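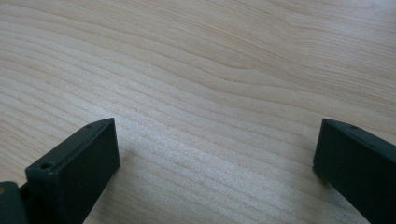 Evaluation of the Sistix Hand-Held Gripper Kit
Lungile Mthembu and Botond Takács
Supervisor: Eldana Hadgu

1. Purpose

The Clemwood lab plans to buy hand-held grippers for recording manipulation tasks. We tested one Sistix kit over 14 days to see if it suits undergraduate use.

2. Method

Each trial started with the jaws fully open above a clear tabletop. The operator then placed a test block, closed the fingers on it, lifted it and set it down. We ran 500 trials with the fingers as supplied. Failed grasps were logged by hand and checked against the recordings by Chih-ming Chuang.

3. Results

The kit recorded 326 clean grasps. Most failures were slips on the smallest block, which sat too low for the finger tips to close on squarely. Glare on the table surface made the block edges harder to find in some recordings – moving to a desk away from the overhead lights helped.

Assembly was simple, but the manual gives no torque value for the finger screws. Ours worked loose twice. The trigger is stiff for small hands.

4. Recommendation

Buy one more kit and retest with rubber pads on the fingers before placing a full order. A matte, dark table cover should be added to the setup. Spare finger screws are sold separately – order them with the kit.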